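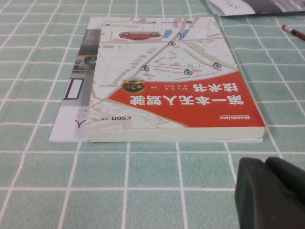

A map is a promise between the person who draws it and the person who reads it, Siv Holmgren tells school groups at the Cilness Map Library, and both of them have to know the rules. The rules are older than anyone's grandparents, and most of them can be learned in an afternoon. These pages set them out for readers in the elementary grades.

What a map shows

A map is a drawing of a place as it would look from straight overhead. If you stand on the sidewalk, you see the front of a house: the door, the windows, perhaps a mailbox. If you could hang in the air over the same house, you would see only the roof. Mapmakers draw from the second position. On many town maps a house is a small rectangle and a road is a line or a narrow strip.

No map shows everything. A map of the town of Mirnemen that included every bush, bicycle and garden chair would be too crowded to read, and it would be wrong again as soon as somebody moved a chair. The mapmaker has to decide what to keep and what to leave out. A map for drivers keeps the roads and may leave out the footpaths. A map for walkers keeps the footpaths and adds the drinking fountains. Both maps show the same town, and both are correct.

Before you use any map, read its title. The title tells you what place is shown and often what the map is for.

Streets and blocks

A street map is the kind most families use. Its main parts are streets, blocks and parks.

A block is a piece of land with streets on all sides of it. In some towns the blocks are nearly square, and the streets cross each other like the lines on graph paper. This is called a grid plan. It is easy to find your way in a town with a grid plan, and it is easy to give directions: go straight, pass two streets, turn left.

Other towns have no grid. Mirnemen grew up beside the Lalter River, and its oldest streets follow the bends in the water. Farther from the river, where the land is flat and the houses are newer, the streets are straight. You can often tell which part of a town is older by looking at the shapes of its streets – although this does not work everywhere, and some very old cities were laid out in a grid from the first day.

Tsakiris Street in Mirnemen is a good one to study. It starts at the river landing, curves twice, and then runs straight to the railroad station. The curving part follows the path that farmers once used to bring their animals down to drink. The straight part was built later, when the railroad came.

Symbols and the legend

A symbol is a small picture, shape or color that stands for something real. A blue line may stand for a river. A green patch may stand for a park. A tent may stand for a campground.

Symbols save space, but they only work when the reader knows what they mean. For this reason most maps have a box called the legend, or the key. The legend lists the symbols with their meanings beside them. It is usually placed in a corner or on the back of the sheet.

Do not guess at symbols. A small cross means a church on some maps and a hospital or first aid station on others. Dotted lines are used for footpaths, for town boundaries, for ferry routes and for roads that have been planned and not yet built. Look in the legend each time you pick up a map you have not used before.

Colors follow some habits as well. Water is nearly always blue, even though the Lalter is brown for most of the spring. Woods and parks are often green. Main roads are often drawn thicker than side streets, or in a stronger color, so that the eye finds them first.

Scale

A map is smaller than the place it shows. The scale tells you how much smaller.

On the Mirnemen town map, one centimeter on the paper stands for 100 meters on the ground. If the library and the swimming pool are 4 centimeters apart on the paper, they are 400 meters apart in the town. The whole sheet is 18 centimeters wide, so it covers 1,800 meters from one side to the other.

Many maps have a scale bar, which looks like a short ruler. To use it, lay the edge of a piece of scrap paper between the two places you want to measure and make a mark at each. Then move the scrap paper to the scale bar and read the distance.

Streets bend, and people cannot walk through buildings. The distance you measure in a straight line will usually be shorter than the distance you walk. To measure a bending street, lay a piece of string along it, following each curve, and then pull the string straight beside the scale bar.

People sometimes mix up large-scale and small-scale maps. A large-scale map shows a small area with plenty of detail, such as one neighborhood. A small-scale map shows a large area with little detail, such as a whole country. It may help to think about the size of a single house. On a large-scale map the house is large enough to see. On a small-scale map it has disappeared. 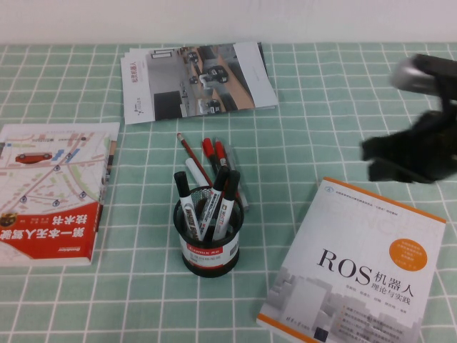 Why is north usually at the top of a map? It is a custom that mapmakers came to share, and nothing in nature requires it.

Some old European maps placed east at the top. Some old maps from the Arab world placed south there. All of them could be used to find the way, provided the reader knew which direction was which. As time went on, more and more mapmakers put north at the top, and readers came to expect it.

You should still check. Look for an arrow with the letter N, or for a compass rose, which is a star-shaped figure with points for north, east, south and west. Maps posted on signs in parks and shopping streets are often turned so that the top of the map matches whatever is in front of you as you stand there. On such a sign, the arrow for north may point to one side or even straight down.

You may do the same thing with a paper map. Turn the sheet until the streets on the paper line up with the streets around you. The words may then be upside down, but a street on the right side of the paper will be on your right in the town. This is called orienting the map. Experienced hikers do it, and so do sailors.

Finding a street by its name

The index of a street map lists the street names in alphabetical order. The Mirnemen index has 533 names in it, and no one would want to search the whole map for each of them.

Beside each name is a letter and a number, such as C2. Letters are printed along one edge of the map and numbers along another. Put one finger on the letter C and another on the number 2. Slide one finger down and the other across until they meet. The street you want passes through that square. You will still have to look inside the square, but that is a much smaller job.

A long street may pass through several squares. Some indexes list only the square where its name is printed.

When the map is wrong

Places change. Bridges are closed, new schools are built, and streets are given new names. A paper map stays as it was on the day it was printed, so look for the date, which is often in very small type near the bottom.

Maps on telephones and computers can be changed more often, but they contain mistakes too. If a sign on the street says the road is closed and the map says it is open, obey the sign.

A map to draw yourself

Choose a place you know well, such as your bedroom, your schoolyard or the block where you live. You will need paper, a pencil, an eraser and a few colored pencils.

Walk through the place first, and note the things that do not move. Trees, walls, doors and steps belong on the map. Cats and parked cars do not.

Decide on your scale. For a bedroom, you might let 2 centimeters on the paper stand for one meter on the floor. If you have no measuring tape, use your own steps – try to keep them all the same length – and write on the map how many steps each centimeter stands for.

Draw the outer edges first and then the large things inside them. Small things come last. Add a legend, an arrow for north, a title and the date. Then give the map to somebody else and ask that person to find one particular object with it. If your reader gets lost, ask where the trouble began and change that part of the drawing.

Words to know

Block: a piece of land with streets on all sides.

Compass rose: a figure that shows the directions.

Index: a list of names that tells where on the map each one can be found.

Legend: the box that explains the symbols.

Scale: how a distance on the map compares with the real distance on the ground.

Comments (3)

gradethreeroom
We tried the string measuring on a map of our own town. Thick yarn stretches when you pull it. Kitchen string is better.

PaulineR
My son would like it known that his cat never moves and should be allowed on the map of his bedroom.

t_okafor
Is there a page for older kids on contour lines? We hike a lot and mine keeps asking what the brown squiggles are.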